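Write the reset down before you write the task down

Most written procedures for tabletop manipulation work describe the task in detail and the reset in one line. "Return objects to start positions" is typical. My argument is that the reset deserves the longer section, and that a group with time for only one careful document should write that one.

A reset is the state of the table at the moment the operator starts an episode. It covers which objects are present, where they stand, how they are turned, and whether they are open, closed, full or empty. If this is left to habit, habit decides what the data contains. At Pornell we had a set of 2994 episodes of picking up drinks containers, collected by careful people against a task sheet that nobody disputed. When the start positions were plotted, most of them fell inside a patch the size of a dinner plate, at the distance where the arm is most comfortable. The sheet had asked for "varied placement". Everyone believed they had supplied it.

The rule I would now defend has four parts.

Positions are drawn from a list, and the operator does not choose. A printed grid and a column of random cells is enough. The Homen sheet uses 20 cells and has worked without revision.

Object state is recorded as well as object type. An opened can has a different mass from a sealed one and gives differently under the fingers. A bottle with a little water in it behaves unlike a full one. "Can, red" is an incomplete entry.

Objects that are not the target are part of the reset. They need cells of their own, and they stay on the table for the whole block. Removing them when they get in the way is a change of task.

The block is short. We settled on 10 episodes before a forced redraw. Longer blocks drift – the can creeps back towards the place where the last grasp was easy.

The usual objection is cost. A drawn reset is slower than an improvised one, and over 300 episodes the difference takes up a fair part of a morning. I accept the figure and not the conclusion. The Ivisura set was collected quickly and then collected again.

A weaker objection is that strict resets remove natural variation. Untidy variation is welcome, provided it is logged. Tilted, dented and half-empty objects all belong on the list.

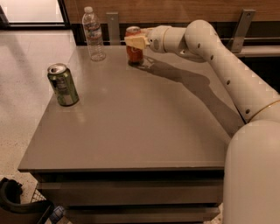

Sosa disagreed on the block length, replying that 10 is too short for new operators, who spend the first few episodes after each redraw finding their reach again, and that 20 with a spot check in the middle would give the same spread with fewer spoiled attempts.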